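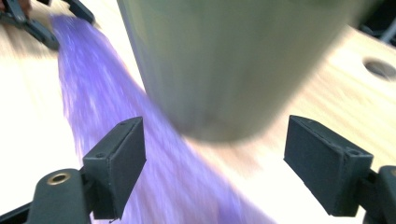 Ranbridge Home Health Supplies | Blood Pressure Department

Vavero Upper Arm Blood Pressure Monitor

The Vavero is a monitor for people who were told by their doctor to write down their blood pressure at home. It is used on the upper arm, it has one large button, and it does not need a telephone or an account to work. We keep it in our catalog for many seasons already and it remains the model which we recommend first to older customers and to their families.

What it does

After you press the button, the cuff fills with air slowly and the measurement is made while the air goes out. One reading takes some 45 seconds. The screen then shows the upper value, the lower value and the pulse. If the arm has moved too much, the monitor shows a small hand sign and no numbers, and you should rest and try again.

The memory is for two persons. When it is full, the oldest reading is deleted and the new one takes its place. You can go back through the readings with the arrow keys on the side.

Cuffs

The right size of cuff is more important than most buyers expect. A cuff that is too small can show a higher pressure than the real one. Please measure the middle of your upper arm with a soft tape before you order. The monitor comes with the standard cuff. The wide cuff has the name Esa and is ordered separately, and it fits on the same air plug. Cuffs from other makers should not be used with the Vavero, also when the plug seems to fit.

How to take a reading

Do not smoke, exercise or drink coffee in the half hour before. Sit on a chair with a back, with both feet on the floor and the legs not crossed. Lay your arm on a table so that the cuff is at the height of your heart. Rest for 5 minutes. Do not talk during the measurement. Many doctors like to see two readings, taken one minute apart, in the morning and in the evening - ask yours what he or she prefers.

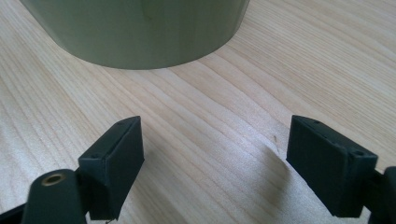
Olive green against light wood.

In the box

Monitor
Standard cuff with air tube
4 batteries, size AA
Etim paper diary
Storage bag
Instruction book in 3 languages

The wall adapter is not included. With new batteries you can expect 1000 readings, a little less if you use the Esa cuff, as it needs more air.

Cleaning and care

Wipe the monitor with a soft dry cloth. The cuff can be wiped with a slightly damp cloth and mild soap, but it must not go into the washing machine. Do not fold the air tube sharply. If the monitor will not be used for a long time, please take out the batteries.

Please note

The Vavero does not replace a visit to your doctor. Do not change or stop your medicine because of a reading at home. Persons with an irregular heartbeat, and women who are pregnant, should ask their doctor if this type of monitor is suitable for them. If a reading is very high and you have chest pain, weakness on one side or trouble speaking, call the emergency number at once.

Warranty

The monitor has a warranty of 5 years and the cuffs of one year. Keep your receipt. Monitors sent to us for checking in April can take longer to come back - we do our yearly stock count in that month.

Page last changed: 10/11/19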